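Grasp planner keeps choosing the toaster reflection
Skilline forum > Perception and planning > Help wanted

a_uzor
Posted 2022-09-09
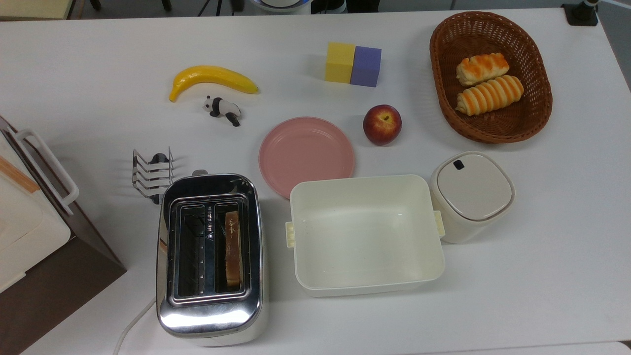
I'm running the stock Skilline grasp planner with our own segmentation in front of it, and I can't get it to leave the toaster alone. The planner asks for one target per cycle, ranked by score. Plain objects are fine. The apple, the banana and the two foam cubes all get sensible grasps, though the yellow and purple cubes are pressed together and sometimes come back as one mask. The trouble is the chrome body. It mirrors whatever stands next to it, the depth in that region is full of holes, and the planner puts its best grasp on a patch of reflection. Over 300 cycles with the same layout, 125 went to a point on or inside the toaster body when the target list didn't include it at all.

Things I've tried so far:
Raising the depth confidence threshold. This helps with the toaster but I lose the toast rack completely.
Median filter over several depth captures. No difference.
Masking by class before the planner runs. Works until the segmentation calls part of the reflection an object.

Has anyone got a setting for this, or do I need to write something?

hsezer
What is your depth source, and are you filling holes before you build the point cloud? The default launch file turns hole filling on. With shiny metal it invents a smooth surface across the gap and the planner loves smooth surfaces. Turn it off first and run the same test again before you change anything else.

a_uzor
Stereo depth, and yes, hole filling was on. I'd forgotten it was in the launch file. Will rerun this afternoon.

N. Okoth
I'd go the other way. Depth on chrome is never going to be right, so don't ask it to be. Put a known model of the toaster in the planning scene, fit its pose from the colour picture, and mark it as a collision object. Then the planner can't choose a grasp inside it whatever the depth says. We did this at Pledmont with a kettle and a sink and had no more trouble with either.

hsezer
That works if you have the model and if the thing stays the same. If he swaps the toaster for another one he's back at the start. I don't like fixing a perception fault in the planning scene. You end up with a scene full of special cases and the next person doesn't know why they're there.

N. Okoth
The next person can read the config file. It is one object on one table. He wants grasps that work, and fitting a box with two slots is an hour's job.

fmoynihan
The pose fit has its own problem. The slice in the right slot changes the outline from above, so if you fit against the silhouette, the pose moves depending on whether there's bread in it. Fit to the slots and the lever, or leave the top out of the fit.

Also, about the toast rack: thin bent wire is a separate question from chrome. Even painted matt it would be hard at that distance. I'd stop trying to find one threshold that suits both. The planner takes a per-class threshold, it's just badly documented. Look for class_overrides in the Esach fork, it was merged in April. You give it the class name and a minimum confidence, and anything not listed uses the global value.

a_uzor
I didn't know about class_overrides, thanks. Results from today, same layout, same start pose, 300 cycles each:

Hole filling on (as before): 125 bad grasps
Hole filling off: 31 bad grasps

So hsezer was right about most of it. The ones left are nearly all at the end of the toaster nearest the rack.

N. Okoth
31 is still a lot if each one is a gripper meeting a metal box. Collision object.

hsezer
Agreed that it's too many. Before adding a model, look at the masks for those 31. If the segmentation is drawing objects inside the toaster's own mask, you can throw them out with a containment check. Any mask that sits wholly inside the mask of a class you've marked as reflective gets dropped. There are a few lines for it in issue 374.

fmoynihan
Careful with that one. The bread sits wholly inside the toaster's mask as well. You'd drop the slice, and I assume you want to pick the slice at some point.

hsezer
Fair. Exempt bread from the check, then.

N. Okoth
Which is a special case.

a_bassey
Moderator here. The hole filling default has come up before, so I've opened a ticket to have it switched off in the stereo launch file. Structured light users mostly want it left on, so it will be changed for stereo only. If you use the Fashola driver it has its own filling step and you need to turn that off separately.

a_uzor
Not using Fashola, but good to know. Plan for Monday is the containment check with bread exempt, then a plain box as a collision object round the toaster body, leaving the slots open at the top. I'll set the rack threshold by class and post the config once it has run.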